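Perdemos o vácuo outra vez

20 set 2026

Post rápido que ainda tenho de apanhar o comboio. Prometi ao Timothée Hervieu que escrevia isto enquanto está fresco, senão daqui a um mês já ninguém se lembra e voltamos ao mesmo.

Resumo: célula parada 90 minutos. Ciclo 171 do teste longo, de 458 previstos. O braço desceu à caixa, fechou, subiu, e o programa deu a peça como agarrada. Não estava. Foi até à posição de largada, abriu, voltou. Contador a somar, tudo verde no ecrã. Duas voltas assim até eu reparar que a caixa de destino continuava igual.

Primeira ideia, sensor. Troquei. Nada. Segunda ideia, o script novo da Draltico, que em maio já nos tinha feito uma parecida com os tempos de espera. Também não, repus a versão antiga e o erro lá continuava.

Era um tubo. Um dos finos, de ar, que tinha ganho um vinco junto ao punho. Com o braço esticado passava ar. Com o punho rodado para chegar ao canto do fundo, fechava. Ou seja: só falhava nas peças encostadas lá atrás, e por isso a primeira centena e tal correu lindamente. Enervante.

E aqui vem a parte chata, a de segurança. Quando fui ver o tubo, fui com a mão lá dentro e o robô em pausa. Pausa, não paragem. Drives ligados, ar na linha. Mexi no tubo, o vinco abriu, a garra recebeu a pressão que faltava e fechou de repente. Não me apanhou os dedos por pouco, levei só um arranhão e um susto do caraças. Culpa minha, ponto. O procedimento está colado na porta da Joly desde sempre e fui eu que o colei.

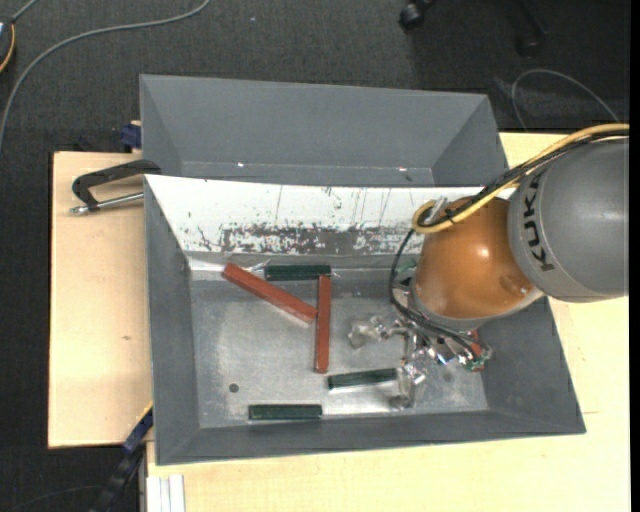
O Lionel Besson, que veio de Flumville ver o teste, não disse nada durante um bocado. Depois foi fechar a válvula geral e purgou a linha. Percebi a mensagem.

O que muda, a partir de já:

Mãos na caixa só com paragem a sério, chave no bolso e ar purgado. Nada de pausas.

Tubos presos com folga medida no pior ângulo do punho, não no braço em repouso. Andávamos a fazer ao contrário.

Peça agarrada confirma-se depois de subir, e outra vez antes de largar. Se falhar, pára e grita. O código da Multine deixa fazer isso, é preguiça nossa nao estar ligado.

Falta refazer o teste do zero, o Timothée não aceita continuar do 171 e tem razão. Arranco amanhã cedo se o tubo novo chegar. Se alguém tiver uma boa solução para guiar mangueiras num punho que roda muito, sem aquelas calhas enormes, deixe nos comentarios. Vou correr, o comboio não espera.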